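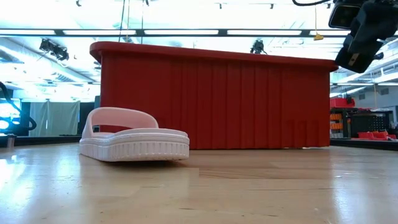

Shoe bins by the back door – open or lidded?

ecieslak
We're finally sorting out the entry. Six pairs of shoes end up on the floor by the back door every day, mostly slides and sneakers. I have a big red plastic bin with ribbed sides and I'm thinking of using it for the summer stuff only. Does an open bin work, or does everyone end up digging for the second shoe?

hitton_road
We used an open bin for five years. It works for slides because they're light and don't tangle. Sneakers with laces are a pain. Keep those on a rack.

Marlow23
I disagree about the slides. The ones with thick soles take up a lot of room. Mine have a chunky white sole and a wide strap, and you can't stack them flat. Four pairs and the bin is full. A low shelf is better.

hitton_road
Depends on the bin. Stand them on end, heels down, and you get a lot more in. Ours was roughly 60 quarts and it held the whole family's.

ecieslak
I'll try standing them up. Does anyone wash theirs first? The white soles get gray by May.

kuna_b
Dish soap and an old toothbrush for the grooves on the side. Let them dry all the way before they go in the bin or it'll smell. I also put a sheet of newspaper in the bottom and change it when it looks dirty.

Marlow23
Newspaper just turns to mush the first time someone comes in from the rain. Use a rubber mat cut to size.

kuna_b
Mine has never turned to mush, but we have a porch. A mat is fine too.

ecieslak
No porch, so I'll go with the mat. Sneakers stay on the rack for now. Thanks all.
– Elżbieta Cieślak

Contact us | Copyright Enance Home Forums | Back to top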